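Rice pudding keeps splitting on me

gundance_kitchen
Third try this month and my rice pudding split again. I use 694 grams of whole milk, short grain rice, two egg yolks, sugar and a strip of lemon peel. Tastes lovely, looks like cottage cheese. What am I doing wrong?

AnjuK
When do the yolks go in? If it's while the pot is bubbling, there's your problem. Take it off the burner, wait a few minutes, then stir a ladle of the hot milk into the yolks first.

stilico
I'd skip the yolks completely. My grandmother never used them and hers was thick as anything - just rice, milk and patience. Also your lemon peel might be the trouble.

AnjuK
Peel won't split it, stilico, I put peel in every single time! Juice, sure. And no yolks means no custardy bit, so why bother?

stilico
We'll have to disagree on the custardy bit lol. Mine goes over an hour on the lowest heat and it's creamy enough for me.

nestor_d
Oven people, anyone? I bake mine at 253 because that's what my old dial says, stir it 4 times and forget the stove. You get the brown skin on top too (my kids fight over it).

gundance_kitchen
Ooh, I hadn't thought of the oven. And yes, the yolks went straight into the bubbling pot, oops. I'll try Anju's way tonight and Nestor's next time.

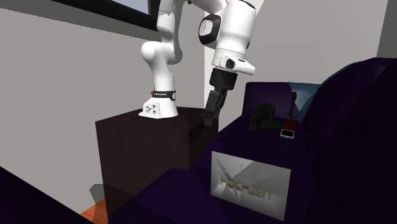
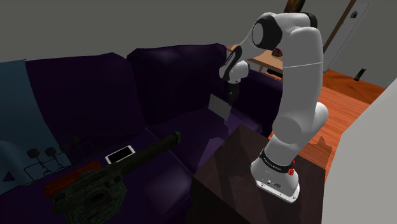

So if I bake it, do the yolks still go in, or do I leave them out? And covered or not? I've got a deep dish with a lid.

nestor_d
No yolks in mine, no lid. Butter the dish first.

AnjuK
Yolks in mine, baked or not :) Let us know how tonight's goes.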